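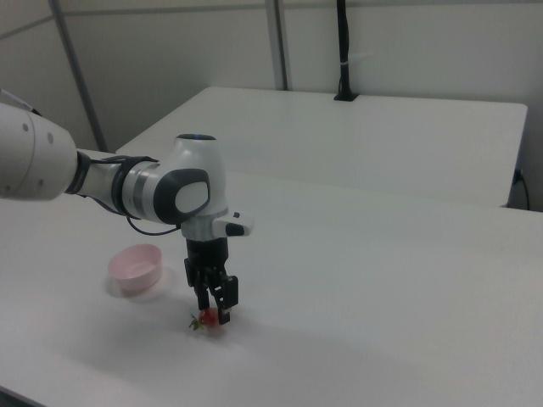 Packing and Handling Forum > Equipment and Budgets
Thread: Small arm for soft fruit, what did you leave out of the budget?

ohaugland
Posted 2020-06-03
We pack strawberries and some raspberries at Grendport. I have been asked to put together a budget for one tabletop arm with a gripper, to place berries into bowls for the farm shop. One station only. I have two quotes for the arm and they are close enough that I don't care which one wins. What I can't get a feel for is everything else. My draft has the arm, a parallel gripper, a table and installation. What is missing?

eilif_k
Fingers. The gripper you get quoted is a body with two stock fingers on it. Stock fingers are hard and they are made for parts. Put in a line for at least three sets of soft pads and expect to throw two of them away. We ended up with a silicone pad from Telska but I wouldn't buy it before trying it on your own variety.

Also cameras, mounts, cables, cable ties. The mounts were a bigger line for us than I thought they would be.

vmockus
Second table. If you bolt the arm to the same table the packers lean on, you will be recalibrating all the time. Ask the seller what the base has to be fixed to and get it in writing.

ohaugland
Thanks both. The draft has one table. Changing that now.

Eilif, did you pay extra for force control on the gripper, or just set the width?

eilif_k
Just the width. Set it for the smallest berry you want to pick and let the pad take up the rest. It works if you grade first. If you don't grade, pay for the force control.

lesia.p
I disagree with that. We ran width only in February with graded fruit and still had marks on the shoulders of the berries. They didn't show at the station. They showed the next day. A gripper with force feedback was the first thing that helped. I would put it in the budget from the start and take it out later if the trial says so. Asking for more money halfway through is much harder.

eilif_k
What pads were you using?

lesia.p
The ones that came with it.

eilif_k
Then I think that was the pads.

lesia.p
Could be. I still wouldn't plan a purchase on "could be".

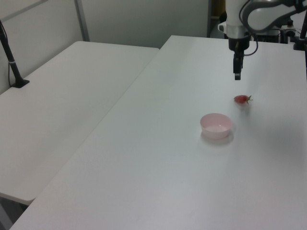

ohaugland
How long should I allow for testing before I order anything?

r_sjoberg
Three weeks with your own fruit, and put it in the budget as paid time for one person. Sellers will offer you an afternoon. An afternoon shows you the arm can reach a berry and a bowl, and you know that already from the data sheet. You want different sizes, fruit lying with the leaves pointing every which way, and fruit straight out of the cooler as well as fruit that has been standing.

vmockus
Agree with Randi on the time. I would add that you should start with one berry and one bowl on a bare white table and get that right before you put a full tray in. People skip it and then can't tell if the problem is the camera, the grip or the path.

hagglund_fan
Why even buy? Rent for a season. We had an arm for 19 weeks and sent it back. The payback on berries was never there for us. One person with quick hands did more trays in a shift and could also answer the phone.

ohaugland
Rental is an option. Did you get to keep the fingers and the program?

hagglund_fan
Fingers yes. The program was on their controller and went back with it. Ask about that before you sign.

r_sjoberg
Renting makes sense for the trial. For a full season I would compare it with a 24 month lease. Some places count part of the rent toward the purchase if you ask early.

lesia.p
Other lines I had to add afterward:
Spare gripper, complete
Food-safe covers or wipe-down sleeve for the wrist
Risk assessment by someone outside
Training for two people so you aren't stuck when one is away
Software renewal, second year onward

The spare gripper hurt the most to ask for and was the first thing we used.

vmockus
Check the cable too. The one to the gripper needs enough slack for the wrist to turn and not so much that it drags over the fruit. Ours rubbed through on a bracket. Replacement was cheap but it took 64 days to come.

ohaugland
64 days is most of our season. Adding a spare cable.

Current plan: rent for the trial, two tables, pads in three sorts, force control priced as a separate option. I will ask Fitotik for a quote with and without. Lesia and Eilif can both be right until then.

eilif_k
Fair enough. Send me your berry sizes and I'll tell you which pad thickness we would start with.

lesia.p
Get the lead times in the quote as well, for every line and not only the arm.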